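Home
Journal
Paper & Pens
About
Write to me

Sunday, late, second cup of tea

I finally gave in and ordered the legal pads. I have been putting it off since the start of August, partly out of thrift and partly because I still had half a box of those thin ones from Zillham that let the ink through like a coffee filter, and I do hate throwing paper away. But this morning I turned over a page of notes and found I could read the front better from the back, and that was that!

So I sat down after breakfast with the Pindbridge catalog (they still mail one, bless them) and spent far too long in the ruled section. Wide rule, narrow rule, legal rule with the red margin, faint rule for people who want lines but don't want to be told what to do. I went for the faint. Debashish Chowdhury swears by them and he has filled more pads than anyone I know, all in that tiny slanting hand of his, both sides, right out to the corners.

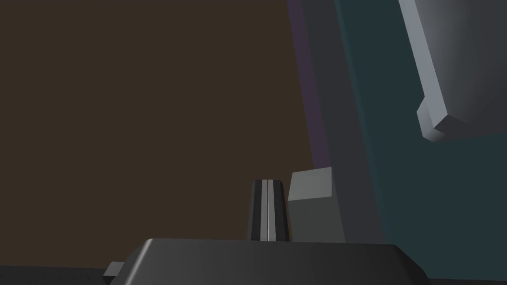 Does the weight of the paper matter if you only use pencil? It matters less than it does with ink, but a heavier sheet takes an eraser better and won't crumple when you rub at it.

Then of course I had to look at binding supplies, having told Rizwan Kanagaratnam I would put his mother's recipes together for him before the holidays. There are 30 pages so far and more on the way. I like a comb binding for a cookbook, it lies flat next to the stove, and the pre-punched paper saves my poor wrists. The Isia combs come in a cream color I'm fond of, though I may have to settle for white. The paper only came in a carton of 2000 or a pack of 600, and I dithered over it and took the 600. Where would I put the rest?

I also slipped two Ejigu gel pens into the order at the last minute, the blue-black. I have plenty of pens. I know I do.

Must remember to ask Rizwan if he wants tabs between the soups and the breads, and to clear the bottom drawer before the box gets here.

Recent entries
The stapler that came back
Envelopes, and why I lick none of them
A kind word for index cards
Sorting the ink drawer

This site uses cookies to remember your visit. OK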